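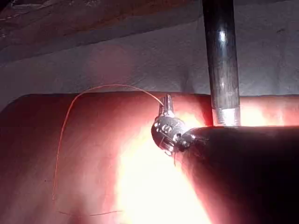
Janelle Maglaya wants to know why the arm kept pushing after it had already touched the part, and whether the stop button was ever going to help. Good question, Janelle, and it's the one that made me redo this whole checklist. I'm posting the full thing with my comments left in, so anybody running the small-parts cell can argue with me before Monday.

Cell: Stovach arm, bench 7
Inspected by: Gleice Lacerda
Date: March 27, 2020
Reason: contact force fault, arm did not back off at its limit

Quick background for those of you on the Rivera side. The arm was positioning a small metal part with a wire on it, a job it has run plenty of times since November. It made contact, and then the finger just kept leaning. No alarm, no pause, nothing on the panel. I hit the stop, the arm froze, and it froze WITH the pressure still on. One part had bent pins and the fingertip pad got a nick. Nobody hurt, thank goodness, but I had my hand on the bench at the time and I didn't love it.

1. Stop button, bench side
PASS. Arm halts right away, tried it from three different poses. Now Janelle's point: stop means stop, it does not mean let go. If something is pinched it stays pinched until you release the brake by hand. I had been told this in training and I still stood there waiting for the finger to open like a dope.

2. Stop button, door side
PASS. A bit stiff. You have to really lean on it.

3. Manual brake release
FAIL. The release key was in the drawer under the Bescombe label printer, and it took me 73 seconds to find it. Way too long if that's your finger in there. Key now hangs on a hook by the bench-side button. Please, please put it back on the hook.

4. Force limit setting
FAIL. This is the big one. The limit for this job should be 12 newtons. The controller had 142. Yes, really! I pulled the log, and the number changed when we loaded the Zerwood update. The update put the general handling settings back in place and wiped out the ones we made for small parts. The arm was doing what it was told, we just hadn't looked at what we were telling it.
Fixed and saved. I turned the power off and on and checked again, and it held.

5. Force sensor zero
PASS, with a grumble. The reading drifts a little while the arm warms up. It's inside what we allow, but I'd like it zeroed after warmup and not before. I changed the wording on the startup card.

6. Fingertips
FAIL on one, PASS on the other. The nicked one is off and in the scrap bin (so don't go fishing it out, I know who you are). New one fitted, screws snug, no wiggle.

7. Wire clearance
PASS for now. I'm calling this out because a thin wire doesn't give the sensor anything to feel. If the arm snags one, the wire will go long before any limit trips. Watch the slack on the first part of every run, at slow speed, with your thumb near the button.

8. Work light
PASS, but see comment. Glare off shiny parts can make it hard to tell touching from almost touching. I moved the lamp back and I like it better. If you don't, move it again, just do it with the arm stopped.

9. Hands-out line
FAIL. The tape on the bench was worn down to almost nothing at the corner where everybody rests an elbow, me included. Retaped. It's ugly but you can see it.

10. Test run after repairs
PASS. Slow speed first, then normal, using scrap parts. I put a block in the way on purpose and the arm touched it, stopped and threw the alarm like it should have the first time. I did that over and over until I was bored.

Still open:
- Somebody from Zerwood needs to tell us which settings get overwritten by an update. I emailed, no answer yet.
- I'd like the panel to show the force limit on the main screen. Right now it's three menus down, and I don't think any of us were ever going to look there.
- The stiff door-side button should be swapped. Part is on order.
- Janelle asked if we can set the arm to ease back a hair after a stop. Maybe? It could also back into something else, or into somebody. I want to see it tried at slow speed before I say yes.

Until the settings question is answered, read the force limit off the controller at the start of each shift and write the number on the card. Write the real number, please, not a check mark. We had check marks all the way through and the setting was still wrong.

Cell is released for slow speed only. Come find me if you want it opened up to normal.

Gleice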